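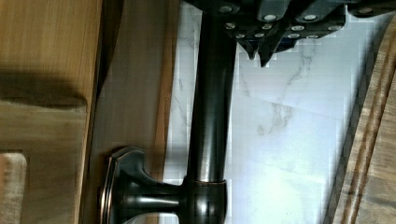

The bronze bar, with the white marble tile behind it.

Kitchen Counter FAQ
Last updated 3 Jan 2025

I get a lot of the same questions since I started writing up my kitchen, so I finally put them all on one page. I'm not a designer and I don't sell anything. I just cook in a small place on Darwish Street and fuss over my counter more than is healthy!

What finish is that dark bar?

Oil-rubbed bronze. It looks almost black most of the time and then the light hits it and you get these coppery brown bits, mostly near the joint and along the edge of the base. I love that. I was all set to go with brushed steel to match the appliances, and then I held a bronze sample up against the marble and that was the end of steel.

How do you clean it without ruining it?

Damp soft cloth, dry soft cloth, done. Please don't use metal polish on oil-rubbed bronze. I did that to a cabinet pull in my last apartment and took the dark right off in one swipe (I still think about it). If something sticky gets on there, a drop of dish soap in warm water will do it. Wipe around the back of the mounting base too. Mine has all those little flat sides and beveled edges, and grease finds every one of them.

Is it a pain having something mounted on wood that close to the tile?

Not for me, but I'm nosy about it. Every so often I give the bar a wiggle, and if there's any play at all I get the screwdriver out. A loose fitting chews up wood fast.

Real marble? Don't you worry about stains?

I worry all the time, yes. Lemon juice is the big one, then tomato, then wine. Acid etches marble, so even if there's no color left behind you get a dull spot, and sealer won't stop that. Sealer only buys you time on the stains. I redo mine every March with a stone sealer from Trulteo, mainly so I remember when I did it last. For everyday cleaning I use plain water and a tiny bit of dish soap. No vinegar, ever, I don't care what your aunt says about vinegar.

Do coffee drips come out?

If you get them right away, sure. For one I missed overnight I made a paste of baking soda and water, covered it with plastic wrap, left it until the next day and wiped it off. It took two rounds. There's still a shadow if you know where to look, and now you all know I know where to look.

How do you decide what stays out?

My rule is that if I use it every morning, it gets to live on the counter. That's breakfast stuff, basically. Everything else goes in the lower cabinet and has to earn its way back up. The waffle maker has been down there a very long time.

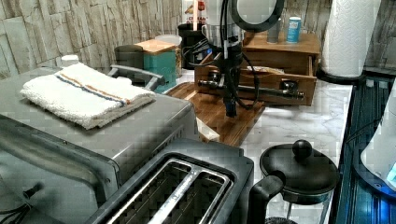

The toaster oven is the one that eats the most room and I've gone back and forth on it for years. I roast vegetables in it, I reheat pizza in it, I do one sad baked potato in it. It stays. And I still want a regular toaster, because toast out of a toaster oven comes out dry and weird, at least for me. I know that's two things that make toast. I've heard from plenty of you about it already!

Can I keep things on top of my toaster oven?

Check your manual first, because they really do differ. What I can tell you is that nothing should be sitting up there while it's running, and that goes double for cloth. Give it time to cool after, too. The top holds heat a lot longer than you'd think, so I go by touch, carefully, before I set anything back down.

What's the bamboo drawer thing, and do you recommend it?

It's a drawer organizer, and yes, with a couple of warnings. Bamboo doesn't like standing water, so keep it toward the back and away from the sink. The drawers can get sticky in humid weather. I rubbed a plain white candle along the runners and they slid fine after that. Also, measure before you buy! I ordered one from Flakico first, didn't read the depth, and had to send it back, because I only have 17 inches to work with once the backsplash is accounted for.

And you can use the top as a shelf, which I didn't even think about when I bought it. A cup and a can fit up there no problem.

How do you look after the cutting board?

Hand wash, stand it up to dry, and a coat of food-grade mineral oil when the wood starts looking thirsty. I like a board with a lot of stripe in the grain, it hides knife marks beautifully. Never the dishwasher. If yours rocks, try flipping it over and leaving it under something heavy for a few days before you give up on it.

French press or drip machine?

Press! No cord, no paper filters, and it takes up hardly any counter. The downside is the grounds. Don't rinse them down the drain, scoop them out into the trash or the compost first. I paid a plumber 90 dollars to learn that one.

What do you do about cords?

Lose, mostly. I've tried the stick-on clips from Drurnex and they held okay on the tile but let go anywhere the surface got steamy. A hook-and-loop strap around the extra length has worked better. Keep the slack at the back and well clear of anything that heats up.

Can I send you a picture of my counter?

Please do, I read all of them, though I'm slow. Tell me how deep your counter is and which outlets you're stuck with, and let me know if the stone is sealed. I can't help with quartz, I've never had it.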